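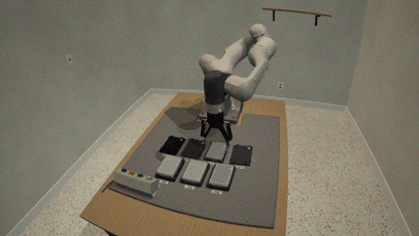 March, bench notes, sourdough starter side project (yes, still going)

Right, so the Plalari rye starter is finally behaving and I want to get this down before I forget what I changed. The short version is that I stopped feeding it at night. It was getting fed last thing before I went home, peaking in the wee hours and then sitting there going sour and flat until I wandered in with my coffee. Moved the feed to 7 am and it's a different animal! Domed top, smells like yogurt and green apple instead of nail polish remover. While I was at it I gave up on the big jar for the flour comparison and went to small portions in a gray well plate, same sort of thing as the one sitting in the back row on the dark mat, so that each flour gets a few wells and I can look at them side by side without opening a dozen lids. Works well for colour and bubbles, hopeless for judging rise (the wells are far too shallow, and the rye just climbs out and makes friends with its neighbour).

Flours on the go are the Espinoza whole rye, the Espinoza white, and that stoneground stuff from Drudell that comes in the paper sack with the string you can never pull properly. The Drudell is thirsty. At equal weights of flour and water it makes something you could point a brick wall with, so I've been adding a splash more and writing "splash" in the margin like a true professional. Next round I'll weigh it, promise.

Jar log for the rye, straight-sided jar, elastic band at the start line:

7 am, fed, band at 52 mm
9.30, nothing much, a few pinholes along the glass
11, moving, surface gone pillowy
1 pm, top at 129 mm, which I measured twice as I didn't believe it
3 pm, starting to dimple in the centre
5 pm, sunk, streaks down the glass, smells sharp

So the peak is early afternoon on the warm shelf. On the cool shelf by the window it was still climbing when I left, so no idea there. I'd like to try it again with the window jar wrapped in a tea towel.

Baked 2 loaves from the 1 pm lot. One in the Padex pot with the lid on, one on a bare tray with a pan of water underneath. The pot loaf had the better spring and a lovely dark crackly crust, though I scorched the bottom a bit (rack too low, I always do this). The tray loaf spread out like a cow pat but tasted every bit as good, and it was gone by afternoon tea, so take from that what you will. Crumb on both was tighter than I wanted. I think I'm still under-proofing after shaping, I get impatient and the oven's already hot and off we go.

Things for whoever feeds it while I'm away: use the tap water that's been left standing in the jug, keep the lid loose, and please don't scrape the jar spotless, the crusty bits can stay. If it grows a gray liquid on top just stir it in or pour it off, it's only hungry. Pink or orange is another matter, bin the lot and start from the dried flakes in the freezer door.

Still to do: weigh the Drudell water, find a taller jar, raise the oven rack. Also we're nearly out of the white.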